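Nondgate parent takes school district to federal court over phone app

Oct 23, 2019

Well, it finally happened. After most of a school year and a whole summer of grumbling in the pickup line, a Nondgate parent has filed a federal complaint against the school district over Skumo, the app that every student at the high school has to install on their own phone if they want to bring it through the door.

I got hold of the complaint yesterday afternoon and read it at my kitchen table with a sandwich. It's 70 pages with the exhibits, and a good chunk of that is screenshots of the permissions page, so don't be scared off if you want to read it yourself (the clerk's office will print it for you, but bring cash).

The short version goes like this. The district started using Skumo in January. The app was sold to us as a way to take attendance and keep kids off games during class, and I'll admit I thought it sounded pretty sensible when the principal's letter came home. What the complaint says is that Skumo also logs a phone's location and the names of the apps on it, and that it kept doing so after the last bell, on weekends and, in this student's case, all through a family trip to Plarkesow over spring break. The parent asked for the records and got them, and there's a page in there with the motel's address on it!

The parent, who filed under initials to protect the student's name, says that adds up to a search without any suspicion at all, and that it violates the Fourth Amendment. There's a second claim under the Fourteenth, about a parent's right to decide what goes on in the home, and a third under the state's student privacy law. The family wants a judge to order the after-hours logging stopped and the old records wiped. They're also asking for legal fees and one dollar in damages.

The student, a sophomore, took the app off in April and was told to leave the phone in the office every morning. Then in May came two days of in-school suspension for having it in a backpack at a track meet, which is the part that seems to have pushed the family into calling a lawyer.

I should say where I stand, because I've written about this before and some of you will remember. My own kid goes there. We signed the form. I skimmed it the way I skim everything that comes home in August, and I couldn't have told you what was in paragraph nine if you'd paid me.

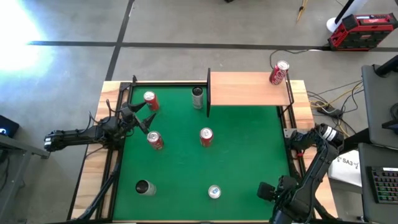

A reader wrote to me last night that the lawsuit is a waste of money the district doesn't have. Any family that doesn't like Skumo can leave the phone at home, the email went on, and that was good enough for all of us growing up, so why should taxpayers cover lawyers on both sides of a fight over something a kid doesn't need in algebra?

It's a fair question and I expect the district will make much the same argument. The form does say that bringing a phone is a privilege. But the complaint has an answer ready, and it's the late buses. Since the Rizk Road stop was dropped, students on that route are told to check their phones for pickup times, and the district's own handbook says so (it's Exhibit F, if you're following along). Hard to call it optional after that, the family argues. I'm not a lawyer, so I'll leave that one to the judge, but I did laugh out loud when I got to Exhibit F.

The high school has 1693 students. A petition against the app last spring picked up 411 signatures and was handed to the school board, which thanked everybody and moved on to the gym floor. I was at that meeting. Public comment was cut off after half an hour with people still standing along the wall, and I think that's when a lot of folks who had been only a little annoyed got properly annoyed.

The district sent me a two-line statement saying it had not been formally served, takes student privacy seriously and can't discuss pending litigation. I left two messages with Skumo and haven't heard back. The company isn't a defendant, by the way. The complaint only names the district and the board.

As for what comes next, the district has 21 days to respond once it's been served, and these things often start with a motion to dismiss, so please don't expect a ruling before the holidays. The family has also asked for a preliminary injunction, and if the judge sets a hearing on that, things could move faster. I'll be going if they let me in with my notebook.

For now the app stays. If you want to see what it has collected on your own kid, you can put in a written request at the district office, and the form is in the rack by the front desk. I sent mine in this morning.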